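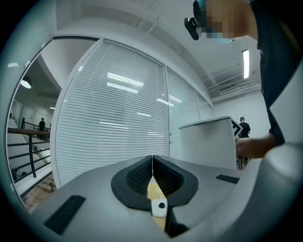

Label review comments are open through April

Many of you have been asking when the state would get around to the supplement labeling rules we grumbled about all last year, and the wait is over. The draft came out with 66 pages of text, plus a long appendix that I read with two cups of coffee and a ruler to keep my place. Comments are open until the end of April, and I would dearly love for our members to fill up that inbox!

The short version, for those of you reading between customers: any shop or small maker selling vitamins, herbal blends or powders under its own name would have to print a lot number and a working phone number on every container. An email address alone would no longer do. Makers would also have 5 business days to pass along a report of a serious reaction, and the clock would start when the call comes in, even if it comes in to the front counter and the person at the register is new.

That last part is where I expect the most trouble. Cauã Godoy at Wallatley, who has been making elderberry and ginger syrups for longer than I've been writing this newsletter, told me he has no quarrel with the deadline itself. "I want to hear about a bad reaction the same day," he said. "What worries me is the form. It asks for things a customer is never going to tell me over the phone." He's right about the form — it wants a full medication history, and I can't picture many of my own neighbors reciting theirs to a shop clerk.

Charpentier and Sanwood have both told us they'll be sending in comments of their own, mostly on the cost of new labels. Sanwood still has a good stock of the old ones (they ordered big when the price was low, as most of us would) and is asking for a sell-through period. The draft gives 3 months. We plan to ask for longer.

If you'd like to write in yourself, please put docket 2223 at the top of your letter, or it may end up in the wrong pile. A page is plenty. Tell them what you make, how many people work with you, and which part of the rule would be hard to follow. Plain words are fine, and so is handwriting if it's neat.

We'll have a call to go over the draft at noon, during the usual members' hour, and the Worine office has printed copies at the front desk for anyone who dislikes reading on a screen as much as I do. Bring your marked-up pages and your questions about lot numbers, and I'll do my best with them.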